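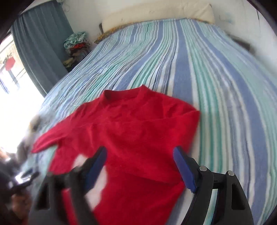

Kirsty Nepia wrote in after the March by-election to say that section 4 told her to seal the box before checking it was empty, and that she had done both, in that order, in front of three candidates. The steps have been swapped.

## 4. Setting up the ballot box (Henare model)

You will need the box, the lid, two numbered seals and the Darninport polling station log. A pen that works is also worth packing.

1. Stand the box on a level table where the presiding officer can see it from their chair.
2. Remove the lid and tip the box towards anyone entitled to look. Candidates' agents tend to look for longer than an empty box deserves. Let them.
3. Fit the lid with the arrow facing the slot. It will go on the other way round, and then it will not come off.
4. Thread the first seal through the left-hand hasp and pull until it clicks.
5. Repeat on the right.
6. Write both seal numbers in the log and ask one witness to sign beside them.

> **Caution:** A seal cannot be undone and used again. If you cut one by mistake, record its number, fit a spare and write down what happened. "Seal failed" is not what happened.

> **Note:** The box takes just over 200 folded papers. Stations with long registers (Arkulard Road has 1627 names) are issued extra boxes. Do not press the papers down with a ruler, an umbrella or a clipboard.

### 4.1 Changing to a second box

1. Cover the slot of the full box with the sliding plate and seal it.
2. Enter the time in the log.
3. Set up the new box from step 1, including the tipping.
4. Keep the full box in sight until the close of poll. It may not be used as a footstool.

Spare seals are in the grey envelope. If the envelope is empty, ring Clem Ruddock at the elections office on extension 73.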